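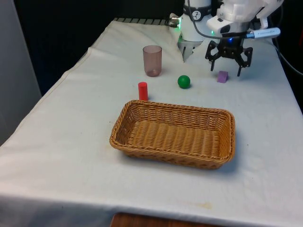 January, notebook, Svyatoslav Ivanyshyn

Covering letters again. Hnat Levchenko wants the Mukthorpe workshop to have one sheet it can hand to school leavers who are applying for bench jobs, and since I once complained about the old sheet I am now its author. The old one says to lay out your letter "with care", which has helped precisely no one. My first thought was to compare a page to a table top: an empty wicker basket in the middle of a white cloth gets looked at before anything else does, and the one line you want read should have that much room. Hnat says school leavers do not want to hear about baskets. Noted, and cut from draft two.

Read through 28 old letters from the Vundow intake this morning. Findings so far:

- 9 of them open with "I am writing to apply for the job". We had gathered.
- Several never say which job. One is addressed to Stitthorpe, our nearest rival, and is easily the best of the lot.
- Almost everyone is a hard worker. The ones who said what they had worked hard at were the ones I wanted to meet. A lad who rebuilt his nan's gate hinge gave it two lines and I would have had him in the next day.
- Phone numbers missing from more than I'd like.

Draft rules, to be argued over:

Name the job in the first line. Say where you heard of it. Then one thing you have made, mended or looked after, told plainly. Then when you can come in. Sign it. No more than 100 words for the middle bit - I tried it on my own application from years back and lost four paragraphs without any harm done to the facts.

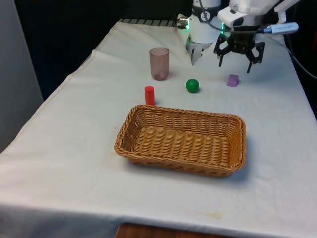 Applying in person

Hnat's half of the sheet, which he has written at 1,000 words. I have asked him to read the rule about the middle bit.

What I'd keep of his: come before ten, when the foreman is still pleasant. Ask for a person by name if you can find one out. Bring the letter with you anyway, so there is something left on the desk after you go. Don't bring your mum past the gate (his wording, staying in).

What I'd lose: the whole page on handshakes.

We disagree about whether to ask what the job pays. He thinks it looks grasping. I think it looks like somebody who pays rent. Left it as "ask near the end" for now.

To do: get the address at Nechyporuk checked, the old sheet still sends people to the side door. Find out who prints these. Ask Hnat for the second draft, shorter.

Last updated: January, 4.40 pm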